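Grollonau Rail Notes
January 25, 2025

I've taken the regional train from Grollonau to Birach for work since last May. A few people asked what the commute is like, so I'm putting it in one thread.

The ride takes 37 minutes when it runs on schedule. The bus takes longer and costs less. I tried the bus for 2 weeks and went back to the train.

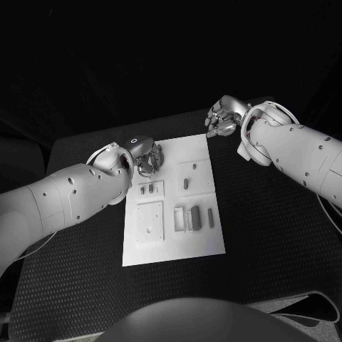 A monthly pass is 105. You can buy it at the counter or through the Plamia app. The app logs you out when your phone updates, so take a screenshot of the pass number and keep it somewhere.

Sit in the rear car if you're getting off at Birach. The stairs are at that end of the platform. The front car is warmer, and I still wouldn't bother with it in the morning.

There are 3 stops in between. The middle one is where everyone gets on. If you want a seat with a table, you need to be on before then.
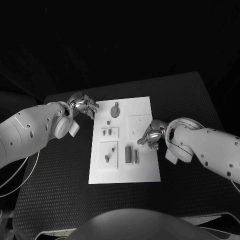 Coffee: the Räsänen kiosk opens before the first train. Filter only, small cups, card accepted. The machine on the Birach platform has been out of order since fall.

Bikes go in the car with the folding seats. You need a separate ticket for one during rush hour. Evenings are free, and conductors do check.

Going home, I skip the first train after five and catch the next one. It's the same ride with room to put a bag down.

Somebody asked about parking in Grollonau. The lot behind the station is full by seven. The street past the post office usually has space, with no meter.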